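The Skekley

My uncle Jomar left me exactly one thing, and it was the Skekley. If you grew up in Kurnstead you maybe saw one in a store window (big white thing, poles sticking up, little compartments all over the place), and if you didn't, I can't help you much, because I never knew what it was for either! He paid 60 bucks for it and talked like it cost 4,000.

Anoma came over on Sunday to help me set it up. She'd brought a black sheet for the table, the shiny kind that won't lie flat whatever you do to it, and we fought with that for a good long while before we gave up and let it wrinkle.
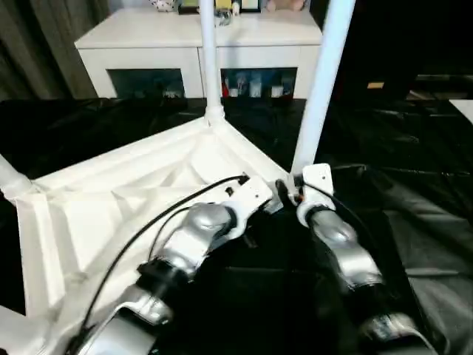
On the table at last, white cabinet behind.

"It looks like a shipwreck," Anoma said.

"It looks like Uncle Jomar's kitchen," I said, and then I had to go stand by the sink for a minute.

See, he used to let me hide stuff in it. Buttons, a bus token, a note to Zane Koppel that I never did send, thank goodness. Every compartment had a name. There was the Bank, and the Post Office, and a slopey one called February because nothing good ever came out of it. I tried telling Anoma all this and she just handed me a white plastic cup and asked which one was the Post Office, so I showed her.
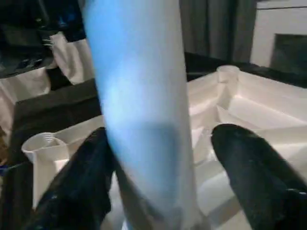

Cup on the left, by the wall of the Post Office.

We went looking for the note after that. Of course we did! I was 13 when I wrote it, and I was suddenly scared to death that it was still in there somewhere, behind one of those skinny walls, with my terrible handwriting on it. Anoma wanted to read it out loud. I told her I'd walk her home to Skustcombe in the rain first.

She put her finger on the rings of the column and asked what this part was called.

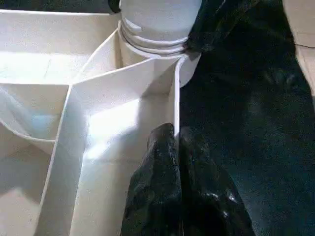

The Lighthouse, rings and all.

"The Lighthouse," I said. "You tap it when you want somebody to come home."

She didn't laugh. She tapped it, 2 times, pretty softly, and went to put the kettle on, and I saw she'd gotten down an extra mug.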